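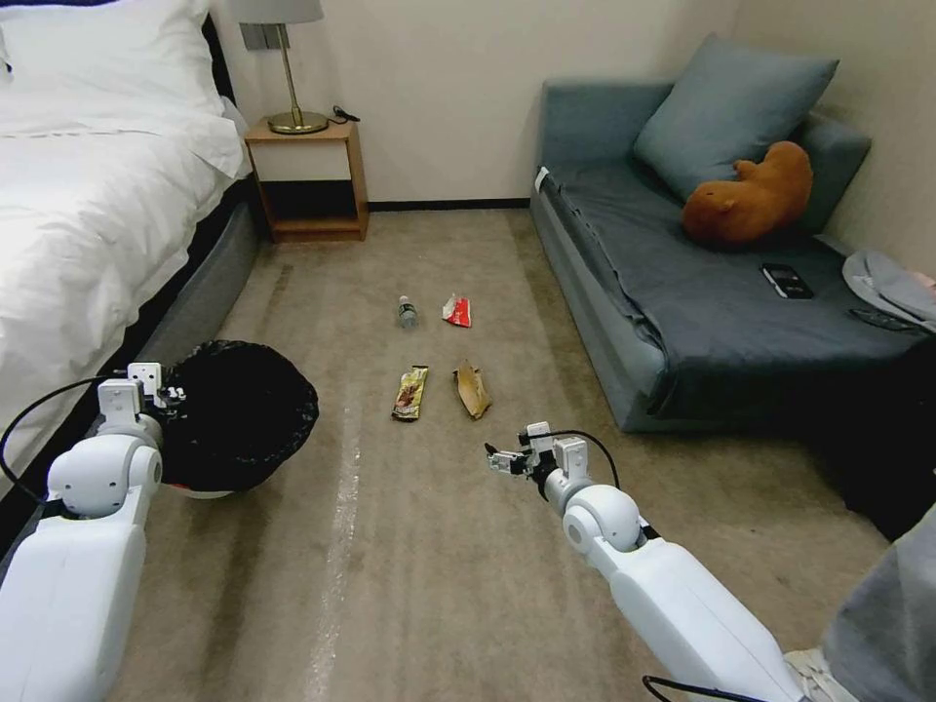 My side of the room, mid-tidy. Bin at the ready!

Right, the bedroom. I've been putting it off since we got back from Pekitbridge, and this morning I finally ran out of other jobs to hide behind (I'd even descaled the kettle). So at half past nine I put the radio on, fetched the bin with a fresh black bag in it and made a start.

My rule is rubbish first, everything else after. I learned it from Geetha Kurup when we shared a flat years ago and I've never found a better one. You get it all out on the carpet where you can see it, and then it has to go somewhere. Today's haul was a little plastic bottle with a blue cap, a red and white wrapper all scrunched up, a gold and brown snack wrapper and a tan paper bag. All four in a neat little square, very pleasing. The paper bag was from Filali, the bakery by the station, and I'm not sorry about it one bit -- their almond buns are worth every crumb. I did find crumbs, by the way. Plenty.

Then the bed. The duvet was in its usual state, half on and half heading for the floor, and I do wonder what I get up to in the night. I stripped the lot and put the white cover in at 50, which I only do when I'm feeling serious, and then had a good ten minutes of wrestling with the spare one. Does anyone have a method that works? I always end up inside it.

The bedside table was easy enough as there's only the lamp on it and that black cable, coiled up next to the base. I dusted the brass bit and it came up lovely. I'd like a small basket for the shelf underneath, and Skirico had one for 13 pounds that I keep going back to look at, so perhaps in March when the car's paid off.

Sofa next. The slate throw needed a proper shake out of the window, and the grey top that's been living on the armrest has gone in the wash basket at long last. Phone and remote both on the seat for once, so no hunting down the sides! The orangey-brown cuddly toy was flopped over in front of the cushion and I sat him up again. He stays. He's older than the sofa.

The carpet is another matter. There's that pale worn stripe running up towards the bedside table and hoovering does nothing for it. I've got half a bottle of Felular carpet foam left in the cupboard, 500 ml when it was new, so I'll try a patch tomorrow and see. Then lunch, beans on toast, and a sit down with my book (page 111, still no body).

Last updated: 4.40 pm

Comments

Marnie: Turn the cover inside out, grab the top corners of the duvet through it and flip. Changed my life!

Geetha Kurup: Rubbish first!! So glad something stuck. Save me a bun next time x

Pots and Pegs: Do the foam test under the sofa before you try it on the stripe, mine left a ring.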